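Wundari bench notes – glassware and rack handling
April, entry started 9:40
Prapai Tanasarn

Carrying on from Harvey's page on the drying problem. The complaint was that tubes left lying on the bench after rinsing collect lint at the mouth and roll if anyone leans on the table. Metal baskets are out because they chip the rims. We agreed to go back to wooden racks for storage and use a cup for whatever is being handled at the time.

Rack: plain softwood, Atero catalogue. Flat base, drilled upper plank, pegs along the back. Pegs are for inverted drying, holes are for upright. People keep mixing these up. A tube on a peg is clean and draining. A tube in a hole is in use or waiting. Please keep to that, as the labels fall off when damp and the position is then the only record.

Checked the fit with the Bunnag tubes. They drop through the upper plank without binding and sit on the base. The Pasia tubes have a slightly heavier wall and go in with a twist in two of the holes. Harvey wants to ream them. I would prefer to sand lightly by hand first, grain direction only, then wipe and try again. Bare wood swells after a wet week and a hole reamed to suit April will be sloppy by summer.

Pegs: one on the older rack is loose in its socket. Reglued with PVA, clamped with a rubber band, left until after lunch. Do not hang anything on it before then. The older rack is entered in the equipment book as 590. The newer one is 1218 and needs its number pencilled on the underside of the base, not on the end grain where it wears off.

Cup: any straight-sided one with a rolled rim will do. The rim gives the tube something to lean on and takes the knock if it shifts. A tapered cup is worse, tips too easily with a long tube in it. Keep it well in from the table edge and to the left of the rack, so the hand doesn't cross over standing glass on the way to the holes. Left-handers can mirror the whole thing.

Dye work: the red colour stains pale wood on first contact and does not come out. Tried bicarb and then dilute bleach on an offcut, both left a pink patch. Racks used for red stay with red from now on.

Layout as it stands:

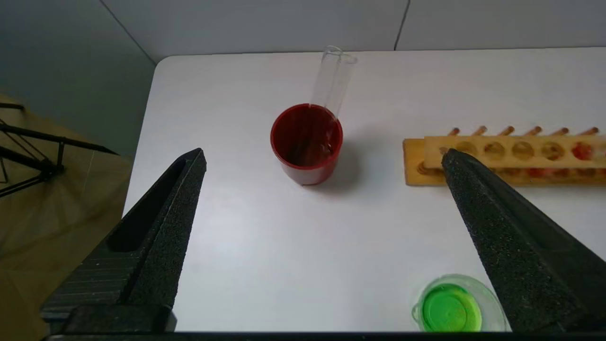 Can a rack go in the drying oven with the tubes still in it?
Take the tubes out first and leave the rack on the bench. Oven heat opens the glue joints and warps the upper plank, after which the holes no longer line up with the base.

Still to do: sand the 2 tight holes, check the peg, order finer paper (down to the last 3 sheets).

H. Gosselin to initial when read.

Wundari workshop notebook – internal use – questions to Prapai Tanasarn – Back to top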